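Part-Time Room Reset and Tidying Assistant
Clavov Home Setups, Torumville

Hours: afternoons, four days a week, plus Thursday mornings
Start: July
Reports to: Efua Dramani, Rooms Lead

Clavov furnishes and looks after rooms that are used for everyday household tasks: putting things away, sorting small items, clearing shelves, packing baskets. We have 8 rooms in the Orozco building, including bedrooms, a kitchen and a laundry area. Each one has to be put back in order between sessions. We are looking for one person to do this work in the bedrooms and to help in the kitchen when it is busy.

What you will do

You will reset shelves, baskets and small items to a written layout before each session. Most of the time this means taking everything off a shelf, wiping it down, and putting out the items on the sheet for the next task. You will also fold bedding, sweep the floors, check that baskets and play food are clean, and write down anything that is missing or damaged.

The small bedroom takes the most time. It has an open cubby shelf, and the layout for it changes several times a day. Some layouts use one piece of fruit in a cubby and leave the others bare. The sheet tells you which cubby and which way the item should face, so please read it to the end before you start. A pear lying down and a pear standing up are two different layouts.
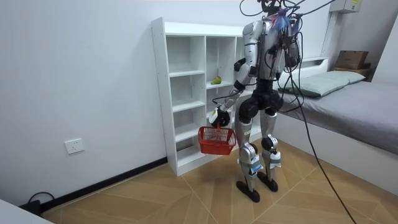
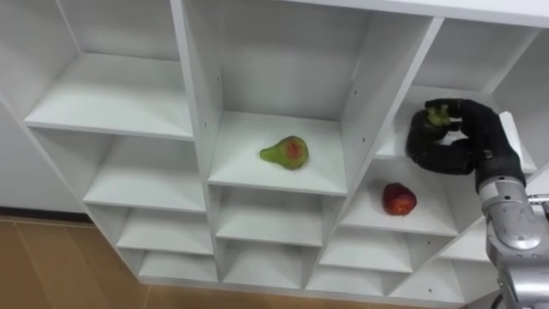
The small bedroom: the white cubby shelf and a red basket (first photo), and a pear and a red fruit in their cubbies (second photo).

You will work from a cart with labeled bins. Fruit and vegetables go in one bin, toys in another, and soft items in a third. At the end of the day the bins are checked against the list and the cart goes back to the storeroom on the ground floor. Lists are kept in Vendeck, our stock program. We will show you how to use it, and it takes less than an hour to learn.

What we are looking for

You should be comfortable on your feet for most of a shift and able to bend, kneel and reach low shelves many times a day. You will sometimes lift boxes of up to 9 pounds. You need to be able to follow a written list in English and notice when something does not match it.

Past work in housekeeping, retail stocking, child care or a school kitchen is useful but not required. Neatness matters more than speed. A full bedroom reset has a time allowance of 15 minutes, and new people usually need longer during the first couple of weeks.

Please wear closed shoes with flat soles. The floors are hard and there can be cables on them. We provide gloves, cloths and an apron.

Hours and pay

The job is some 84 hours a month. Shifts are posted two weeks ahead, and you can trade with a coworker if you let Efua know by noon the day before. Pay is hourly, at the rate listed on the application form, with paid breaks and a bus pass. The position runs for five months to begin with and may be extended. There is no evening or weekend work.

How to apply

Pick up a form at the front desk of the Orozco building or ask for one by phone. Send it back with a short note on any work you have done and the days you cannot work. You do not need a resume, but you may attach one. We ask for one reference from a past employer, teacher or supervisor.

If your application is a match, Aurelio Arriaga will call to set up a visit. The visit lasts an hour and includes a walk through the rooms and one practice reset, which you will be paid for. Bring a photo ID.

Applications stay open until the position is filled. Questions about the duties go to Efua Dramani. Questions about pay, parking or access to the building go to Aurelio Arriaga at the front office.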